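In praise of the tangled wire

I used to think there were two kinds of people, the ones who wind up their leftover wire and the ones who shove it in a drawer and hope. I've been the second kind for 37 years and I'm only now coming round to the idea that the knot is worth sitting down with.

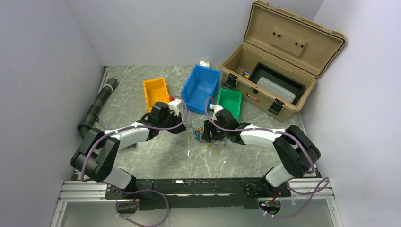

My neighbour Dae-han Ki reckons you should bin anything you can't untangle in six minutes. I love the man, but no! Wire costs money, and those thin coloured strands are exactly what you'll want the minute the garbage truck has gone. Pull the brightest colour first (blue, if you've got it) and follow it with your fingers until it loosens - don't yank. Yanking is how I wrecked a perfectly good doorbell in March.

And please, get some open bins. Lids are the enemy of tidying, because you'll pile stuff on top of them and never look inside again. I bought two at the Perkitz shop in Bruvbridge, different colours so I don't have to label anything, and my favourite is still the smaller one. Big bins just fill up with rubbish, at least at my place.

Dae-han says I'm hoarding. Maybe so, but he was over last week asking to borrow a bit of yellow.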